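Tiempo de lectura: 2 min

Cómo quitar cercos de agua de una mesa blanca

Pasa primero un paño seco de algodón, sin apretar. Mezcla 2 cucharadas de bicarbonato con un chorrito de agua hasta que quede una pasta – espesa, que no gotee. Extiéndela sobre el cerco, déjala 18 minutos y retírala con un paño húmedo. Seca enseguida. Si la marca sigue ahí, repite al día siguiente.

En mesas enceradas no uses bicarbonato: prueba con aire tibio del secador, a 30 cm.

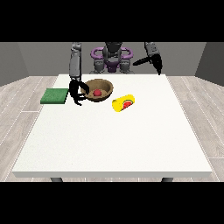
Comentarios

Girish Semwal: En la mía el bicarbonato dejó un velo mate. Se fue con una gota de aceite.

Ga-eun Ham: ¿Sirve para cercos de café?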